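Budgeting for a small arm with fingertip sensors: what am I missing?
Posted in Equipment and Purchasing

gramville_shop
We are a small repair and sorting shop in Gramville and want a tabletop arm to sort mixed items out of a tray. Think rope, rags, sponges, scrap wood. The arm itself is already approved. What I need to work out is the gripper. Forutine quoted me $2,694 for a two-finger gripper with a sensing pad in each fingertip, cables included. A plain gripper would be a lot less. My budget request is due in January and I would like to ask for money one time only. Is the sensing version worth it for soft items, and what else should be on the list?

andrade_bench
We have run a similar setup for two years. For hard parts of one size I would buy the plain gripper. For cloth and rope I would pay for the sensors. A rag gives you very little to go on from an overhead camera once it is bunched up, and you want to know if you have hold of one layer or of the rope under it.

Things we left off our first request:

Spare pads. The soft face wears out. Ask Forutine what they cost and how long they take to ship before you sign. We keep 4 on the shelf.
A spare sensor cable. Ours failed at the connector end.
Cable length. Measure with the arm at full reach and add slack. If the cable hangs down in front of the work it will get in the way of your camera.
Rail and clamps for the base. We paid $109 for ours from Prokico and had to wait on them.
Trays. Get two of the same kind so you can load one while the other is in use.

Also think about where it goes. We put ours next to the sink since that was the free counter, and then had to price a splash guard. If you have another spot with an outlet, use it.

mudflap
just get the cheap one and put rubber on the fingers. worked for me. I only pick up blocks though

tray_and_error
I agree with the first reply on spares. One thing to add: put $100 in the request for test items. You will go through rags and sponges. Use the same kinds of things you will be sorting and let them overlap in the tray. Ask the seller for a trial on that mix before you pay. My bench: 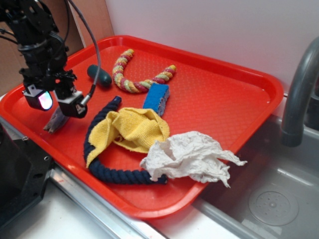 Mixed tray under the two-finger gripper, next to the sink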